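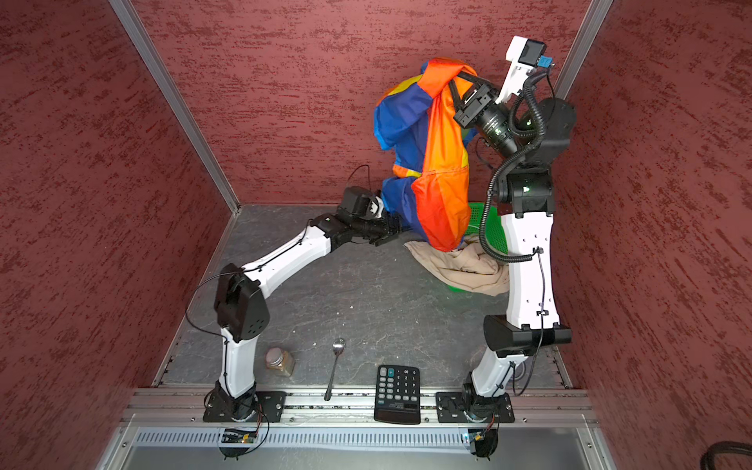 Figure 20. Two-arm cell during a cloth episode. Right gripper raised, left gripper at the lower blue part of the cloth.

6. Recording cloth episodes

6.1 Scope

This section covers the recording of demonstrations with soft items in the Mastbridge two-arm cell. Rigid items are covered in section 5. Complete the arm homing routine (section 3) and the wrist camera check (section 4) before starting.

An episode is one continuous recording from the start pose to the end pose. The training job treats each episode as a single example. It does not repair or trim episodes, so anything recorded between the two pedal presses will be learned from.

6.2 Preparing the cell

1. Switch on the arm supply and wait for both status lights to turn steady green.
2. Check that each mounting plate is tight on the rail. Do not re-torque a plate with the arm powered.
3. Check the cables at both grippers. A cable may loop over the gripper, but it must not pass between the fingers at any point of travel.
4. Place the basket and the cloths according to the layout card for the task.
5. Place the distractor items given on the card. In Figure 20 these are the jar, the spoon and the calculator, all on the floor towards the rail. They are not to be gripped in this task.
6. Open the preview window and confirm that the fixed camera shows both grippers and the basket.

Note: Layout cards give zones, not exact positions. Move each item within its zone between episodes. Sets in which the distractors stay put for a whole session are returned by the review step.

CAUTION: Keep hands out of the cell while the arms are in follow mode. Press Hold on the console before reaching in to move an item.

6.3 Recording an episode

1. Select the task name from the list. Do not type a new name. Spelling variants create separate sets.
2. Move both leader handles to the start pose. The console shows READY when the error on every joint is within limits.
3. Press the left pedal once. Recording starts after a single tone.
4. Grip the cloth with one arm and lift it until the lower part hangs clear enough to be reached.
5. Bring the second gripper to the hanging part and close it on a single fold where possible.
6. Carry out the placing or folding movement given on the card.
7. Open both grippers, return to the start pose and press the left pedal again.

Move at a steady pace. Long pauses are learned as pauses. If you need to think, stop the episode, discard it and begin again.

Note: A large cloth held high may hide the basket from the fixed camera, fully or in part. This is acceptable for up to 61 frames in a row. Beyond that the episode is marked LOW VIEW and goes to manual review.

CAUTION: Do not pull the cloth tight between the two grippers. The arms do not sense tension directly, and a trapped hem can drive a wrist joint into its current limit. If the console shows LIMIT, open the left gripper first, then the right.

6.4 Keeping or discarding

At the end of each episode the console offers Keep, Keep with note, and Discard.

Keep: the task was completed as the card describes.

Keep with note: the task was completed after a dropped grip or a second attempt. Choose the matching note from the list. Recoveries are useful and should not be thrown away.

Discard: the arms touched each other, a distractor was knocked over, or the operator stopped early.

Discarded episodes remain on the local disk until the session is closed. They can be restored from the Session menu — after closing, they cannot.

6.5 Session limits

A session holds 42 kept episodes. The counter then turns amber and the pedal is disabled. Close the session, let the upload finish and change operator or layout card before opening the next one.

The longest episode the recorder accepts is 3,625 frames. Recording stops at this point without a tone and the episode is saved as incomplete. Incomplete episodes are left out of training by default.

6.6 Changes to this section

26 October 2020: LOW VIEW threshold added to 6.3. Order of gripper release corrected in the second caution (I. Ibarra). Checked by C. Escobedo.

Continue with section 7, Uploading and review.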